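3.2. Ce que les gens jettent, ce que les élus promettent

J'avais prévu une section toute simple sur les professions de foi, et puis je me suis retrouvée avec 171 discours de campagne sur les bras (réunions publiques, matinales de radio locale, vidéos tournées dans une cuisine), tous consacrés de près ou de loin à la consigne et à l'interdiction des emballages à usage unique. Alors autant le dire tout de suite : cette section déborde un peu, et j'ai laissé déborder !

Le corpus vient de la base Zunditz, que j'ai nettoyée à la main pendant le mois de mai. J'ai gardé 145 discours. Les autres étaient soit des doublons, soit des allocutions où le mot « emballage » apparaissait une seule fois, dans une énumération, entre les crèches et la voirie. J'ai hésité sur les doublons, parce qu'un candidat qui répète mot pour mot la même phrase dans deux villes dit quand même quelque chose de sa stratégie, mais le codage devenait ingérable et j'ai tranché pour la version la plus longue.

Le codage, justement. J'ai travaillé avec la grille Pelkonen dans sa forme courte, celle qui distingue le registre de la contrainte (interdire, taxer, sanctionner) et le registre de la réprobation (faire honte, « ringardiser », montrer du doigt). C'est le second qui m'intéresse ici. On le connaît bien dans les politiques de santé, où l'on autorise un produit tout en s'efforçant de le rendre peu désirable, et je voulais savoir s'il voyageait jusqu'aux déchets du quotidien. Il voyage très bien ! Les candidats qui refusent l'interdiction pure et simple sont aussi ceux qui parlent le plus volontiers de mauvaises habitudes, de bon sens perdu, d'exemple à donner aux enfants.

Un mot sur les objets eux-mêmes, car les discours restent étonnamment abstraits là-dessus. On y parle « du plastique », au singulier, comme d'un adversaire politique. Or la catégorie juridique que les textes essaient de cerner est un vrai bric-à-brac (figure 2), et c'est dans ce bric-à-brac que les amendements vont se nicher, avec leurs exemptions, leurs seuils et leurs délais.
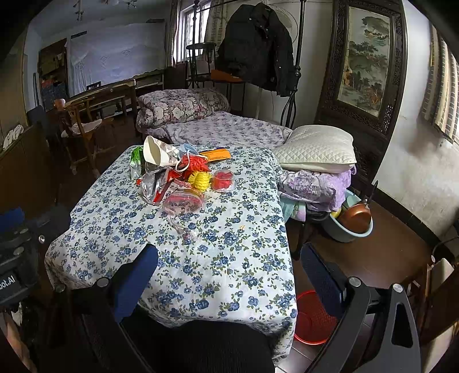
Dernière modification de cette page : mai, 16 h 20

Figure 2. Petits objets et emballages sur une nappe à roses bleues, dont un gobelet en papier, un masque jetable et un papier argenté froissé.

Prenez le gobelet en papier. Dans le sous-corpus Nistus, qui rassemble les débats du conseil régional, il occupe à lui seul trois séances, et la discussion porte presque entièrement sur la question de savoir s'il faut le ranger avec le carton ou avec le reste. Le masque, lui, n'est mentionné que par les candidats sortants, toujours pour rappeler qu'on leur en avait demandé davantage (je caricature à peine).

Ce décalage entre la tribune et la commission, je l'ai d'abord pris pour un défaut de mes données. J'ai recodé deux fois, j'ai relu mes notes, j'ai même soupçonné la transcription automatique, qui avait une fâcheuse tendance à entendre « consignes de vote » là où l'orateur disait « consigne de verre ». Le résultat n'a pas bougé. À la tribune, on moralise un comportement ; en commission, on négocie des définitions. Et les mêmes élus passent de l'un à l'autre dans la même journée, sans que leurs électeurs ni leurs adversaires semblent leur en tenir rigueur.

Je reste prudente sur l'interprétation. Le programme Dinirach, qui sert de point de comparaison dans la section 4, portait sur des scrutins municipaux, avec des équipes de campagne minuscules et des discours souvent improvisés, alors que mes orateurs régionaux lisent presque tous un texte préparé. Il se peut donc que le registre de la réprobation tienne surtout au métier des plumes, qui aiment les formules et se recopient volontiers entre elles. Je n'ai pas de quoi l'exclure. Il faudrait des brouillons, des versions annotées, des courriels d'équipe, et les rares que j'ai pu consulter m'ont été montrés à condition de n'en rien citer.

La variable d'âge du public m'a donné plus de fil à retordre. Quand la réunion se tient dans un lycée, la réprobation recule nettement et l'on voit revenir la contrainte, mais dirigée contre les industriels. J'y reviens en 3.3, avec le détail du codage et les cas que j'ai laissés en suspens.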